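Progress report, student robotics project "Laundry Folding"
Dremby Technical Club, second period
Prepared by Lina Ghanem for the Jestatitz education grant

1. Summary

In this period the students moved from planning to regular recording. The goal in our application was 2000 recorded folds of simple clothes. At the end of July we have 67 percent of this number. We are a little behind the plan, and section 4 explains the reason.

2. Recording work

Each recording is made by one student with a gripper in each hand. We chose a bed as the work surface, as many families fold clothes there, and the soft ground makes the task more difficult for the learning program. T-shirts were the first type of clothing. The student must take the shirt at both sides before making the first fold. 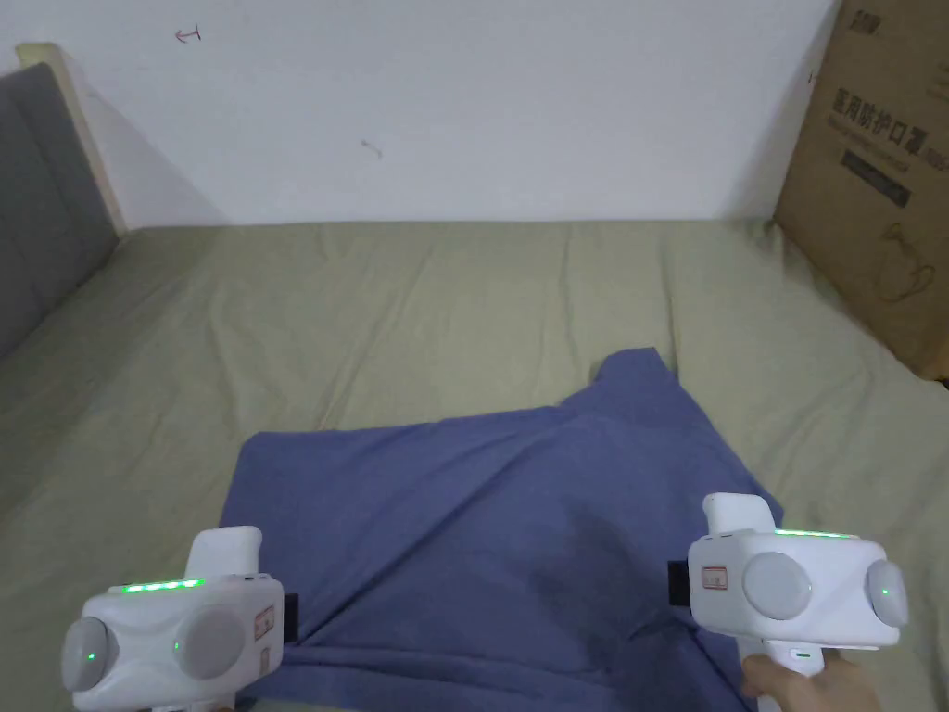 3. Review of the data

Suleiman Ogunleye and Raed Salameh check the recordings every afternoon, starting at 16:00. They look at the gripper view first, where the two black fingers and the cloth between them should both be visible. Fast movement makes the cloth blurred, and the students had a long discussion about how much blur can be accepted. For now they keep such recordings but mark them in the table, so that Octavio Riquelme can train the program with them and without them.
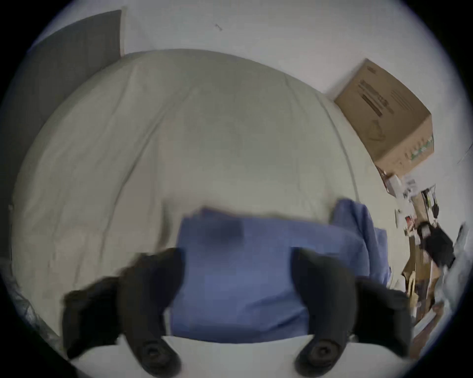 4. Difficulties

We lost some 66 recordings when one disk was full and the students did not notice it. Dima Srour wrote a small script which now gives a warning before each session. Also, two students left for exams and the others had to learn their part of the work.

5. Next period

We will finish the T-shirts and start with towels. The students also want to enter the Trernen school competition, and we ask for your permission to use the remaining travel money for this purpose. The list of costs is sent separately.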